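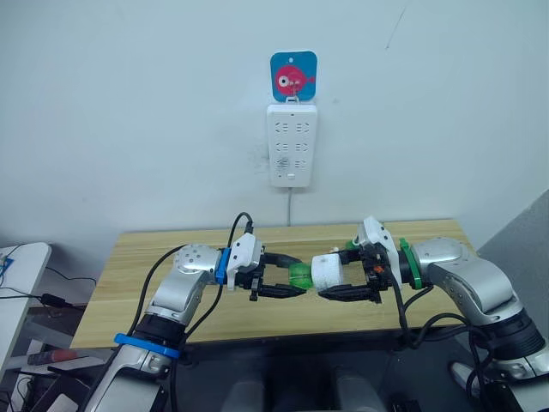 # Two-arm refill task: how to record a good episode

This guide is for students who join the Walura robotics club this term and want to record with the two arms for the first time. The task is to change the refill of a small plug-in heater, the kind that holds a green bottle with a wick inside. One arm holds, the other arm works. It sounds easy and it is easy with human hands, but with two grippers it took our group many afternoons to get a clean recording.

I suppose you have already done the safety session with Philomena Noonan and you have a login for Ornon, our recording program. If you don't have one, ask Haoran Kong.

## Before you start

1. Check that the wrist colours agree with the screen. Blue is the left arm, green is the right arm. In Ornon the left arm should also be in the left panel. Last term we recorded one full afternoon with the panels exchanged, and all of it had to be renamed by hand.
2. Look at the cables near both wrists. They need enough slack so the wrist can turn fully, but they should not hang in front of the wrist camera.
3. Close each gripper on nothing and open it again. Listen for a clicking noise. If it clicks, stop and write it in the log book.
4. Wipe the finger pads with a dry cloth. Please no alcohol.
5. Put the parts inside the working area, and change their positions a little between episodes. If the bottle is always in the same place, the model learns the place and ignores the bottle.

The heater is never plugged in during this task. Our sockets are 230 volts and there is no reason to have a warm heater in a gripper.

## Holding the bottle

Take the bottle from the side with the left gripper, as low as you can without touching the table with the fingers. Close slowly. The plastic is round and smooth, so if the fingers touch it too high, it turns a little when you pull on the wick.

When the bottle is steady, lift your hand from the trigger and wait one breath. This small pause is useful later, when we cut the episodes into parts.

Now bring the right arm. Come from above and stop before the fingers reach the rod. Look at the picture from the left wrist camera and not only at the arms themselves. From your chair you cannot judge the depth well, I have tried it many times.

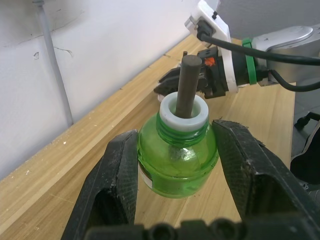

Keep the rod and the bottle on one line for the whole movement. If the rod leans, it presses against the inside of the neck and the bottle wants to come with it. When you feel resistance, don't pull harder. Go back a few millimetres, straighten the wrist, and try again. A recording with one correction is still a good recording - Syafiqah Menon, who trains the models, says she likes to have some of those.

## Handing over between the arms

In this part most beginners lose time. There is a moment when both grippers hold the same piece, and if one arm moves then, you will bend something. Follow this order:

- receiving gripper comes close and stops
- receiving gripper closes
- count "one, two" in your head
- giving gripper opens
- giving gripper moves back in a straight line, the same way it came

Never let both arms travel at the same time near the middle of the table. Ornon has a soft limit for the distance between the wrists, but it does not know about the fingers. Kamarul Chin made a small paper gauge for this, and you can find it in the drawer with the spare pads.

Small rings and caps are the worst pieces to hand over.

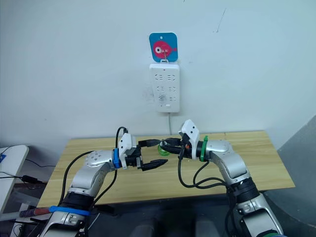
For them I use the tips of the fingers only, and I set the speed in the Ornon menu to level 3. Higher levels are fine for the bottle. If a small piece falls on the table, continue the episode and pick it up. If it falls on the floor, stop, mark the episode as "dropped" and start a new one.

## Putting the bottle into the heater

Hold the heater with its opening down and bring the bottle from below. The wick must find the hole first. After that, turn the wrist in short moves, open, turn back, close, turn again. Don't try to do the thread in one long turn, the wrist will reach its limit and the arm will stop with an error.

At the end, lift the finished unit a little above the table and keep it upright until you press "save".

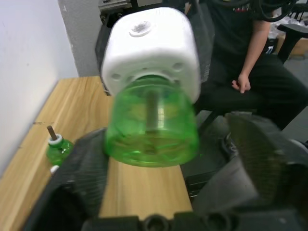

**Walura, December**

An update after the last sessions. Our folder has 2187 files now, but many of these are short tests, so our goal is still 1000 episodes marked "good". Jordan Oakley has changed the naming rule: first your initials, then the task, then the number. Old names stay as they are.

Please also write in the notes field which bottle you used. The large and the small one need a different opening of the gripper, and without the note Syafiqah must open every video to find out.

Open questions, if somebody wants to work on them:

- The wrist camera picture is blurry when the arm moves fast. Would a shorter exposure help, or is it then too dark?
- Can we save the height of the table once, and not set it again in each session?

Write your answers in the club channel or tell Jordan.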